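Print this page | E-mail this page

1/ ok the teal plates. people keep asking so quick thread. dishes stuff only, no recipes today

2/ bought 2 of them in August, the Valtano dinner size. wide rim, shallow middle. wanted something loud next to all that orange we own
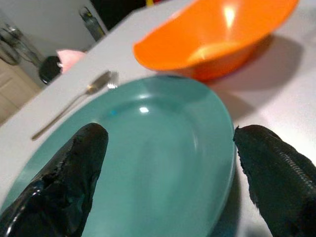

Teal plate, orange bowl. Sorry not sorry.

3/ color is somewhere between green and blue depending where you stand. website said "lagoon". sure

4/ shows every smear when the light hits it. dry it with a real towel, the Kunis paper ones leave fuzz all over teh rim 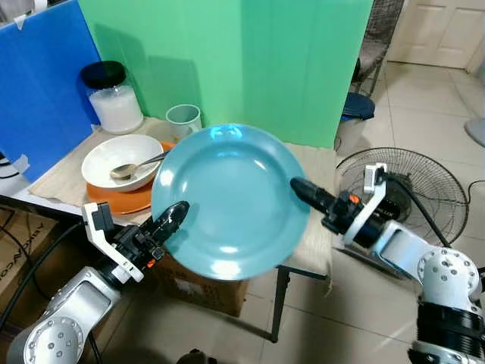 Herrero Street Supper Club / Table & Dishes Crew

5/ still not sold on white bowl on top of orange plate for Saturday. spoon in the bowl or beside it?? vote pls

6/ mugs: keeping the pale mint. anything darker fights with the teal imo
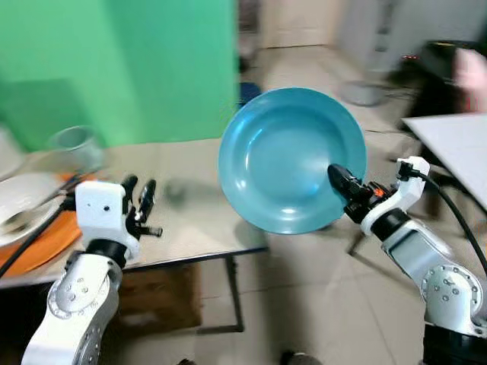 7/ also stop stacking these wet. they stick. stand them up on edge for a while then stack

8/ Gremby rack is fine for this btw, slots wide enough for the big rims. bowls go in last or they hog evrything
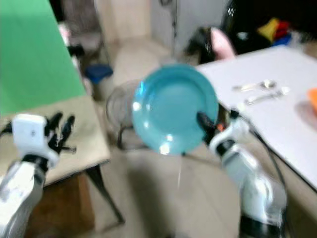 9/ need 2 more plates before Saturday, if you have spares in any blue or green bring them by 5. matching not required

10/ ok back to the sink

E-mail this thread | Print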